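The box that was always in the way

My brother-in-law Anas Benjelloun moved to a new place in August, and he left me with the job of sorting out what was in the shared workroom. We have used that room for two years. I agreed because I like to sort things. My wife Zineb says I like it too much.

I wanted to write down how I did it, partly for Doaa Ezzat, who asked me by message and got only a very short answer.

The first thing I learned is that a big container is better than many small ones, at least in the beginning. Before, we had small boxes from Flondale, the kind which you can stack. They look very nice on the shelf. But when you are in the middle of the work, you must decide for each thing which box is the right one, and this stops you every time. Now everything small goes in one big open bin on the table, and I decide later. I give myself until 8 in the evening, and what is still in the bin at this hour must get a place.

The sides of the bin should be sloped, in my opinion. Things slide to the middle and you can take them with the hand easily. With straight walls there is always one little piece that stays in the corner and you need your fingernails.

I also stopped caring how the bin looks inside. In the first week I cleaned it with soap and a brush, and after that with some product from Taledix that smelled of oranges, and it was a waste of a good morning. A bin for sorting gets scratches. If the dust is dry, I leave it.

The second thing is cardboard. I keep the flat pieces from packages, because they make a good side screen next to a bin. You hold them with tape and one spring clamp and they stand well enough. Elínborg Thorlacius, our neighbor on the same floor, gave me 10 of these clamps when she closed her framing business, and I think it is the best present I received this year. I use blue tape for the cardboard, as it usually comes off without taking the paper with it. Please do not use the brown packing tape for this. I did, and the piece was finished after one time.

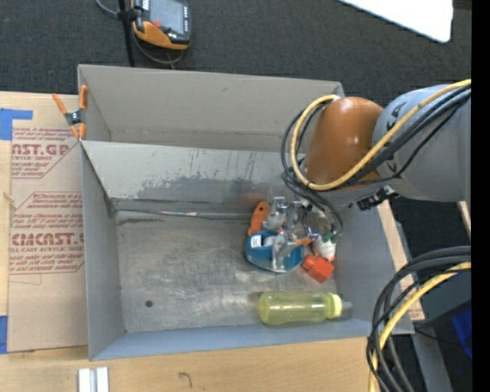 Small things in the gray bin, with the acrylic sheet cardboard on the left side.

The bottle with the pale yellow-green cap is the kind of thing that makes me slow. It is not a tool and it is not a part, so it belongs to no group. For bottles I have now a simple rule – they stand on the shelf near the window, or they go out. The small white one with the green top goes with them.

Blocks and other solid pieces are easier. They go in the drawer under the table, with no order at all, and in this drawer I allow it.

What I did not solve yet are the cables. I tried to hang them on hooks, and I tried to put each one in a paper bag with the name written on it. Yasmine Hamdy told me she rolls hers and ties them with strips of old fabric, so maybe I will try this next. If you have a method for the long ones, please write it in the comments. I read all of them, only sometimes I am late with the answer.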